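What the arm changed in our kitchen
3 September 2022

I work in the central kitchen of Drullden, a catering company which prepares lunches for offices and two small clinics. In December we were told that a robot arm would come to the preparation area. Several people asked me to write how it is going, so I will try, slowly and with my dictionary open.

First, the numbers, because everybody asks for them. We are 9 people on the early shift, and we are still 9. The management promised in writing that no contract would be ended because of the arm during the first year. I believed it only half. My sister worked for a packing firm in Lollcombe where a similar promise was made, and it was kept exactly as long as it was written, and then it was finished.

The work that the arm should take is the work between the cooking. Moving bowls, laying out the tools, turning things the right way up, putting everything back on the counter for the next cook. It sounds like small work, but I did it for 5 years and my shoulder remembers. When I started here, this was also how one learned. You carried the bowls, you stood next to somebody who could really cook, and you watched the hands. If the arm carries the bowls, where will the new person stand? I asked this in the meeting and got a polite answer about "training modules."

Another thing has changed which I did not expect. We have become tidier. Before, each cook had a private order on the counter, and the others respected it, even when it looked like no order. Now there is a common order, decided with the people from Trerkis who do the programming. They try each task in simulation first, and then they ask us if it looks correct. Some of us feel like teachers in these sessions. Others feel that they are examined. I have felt both, sometimes in the same hour.

What I like is that they listen when we explain how a thing is picked up. A long utensil lying across the counter is simple for me. I press one end a little and it comes up. For two short fingers it is a different problem, and a cup which has fallen on its side is again a different one.
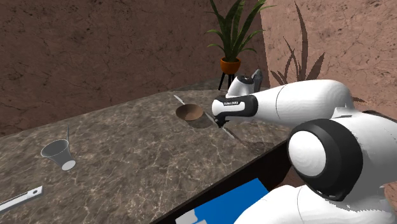 I never had to put such knowledge into words before. It was in my hands and I thought it was nothing. Now I sit for up to 3 hours a week with the programmers, and it is paid as normal work — we had to ask for this twice. On those days another colleague takes my place on the line, and she is not always happy about it.

The older kitchen, Serrano, will get its arm after ours. The people there have already written to me with their questions, most of them about breaks and about who cleans the machine. For the breaks I could answer, they stay the same. About the cleaning we are still arguing. I think it should be in somebody's job description, with the time for it counted, and I will bring this to the next meeting.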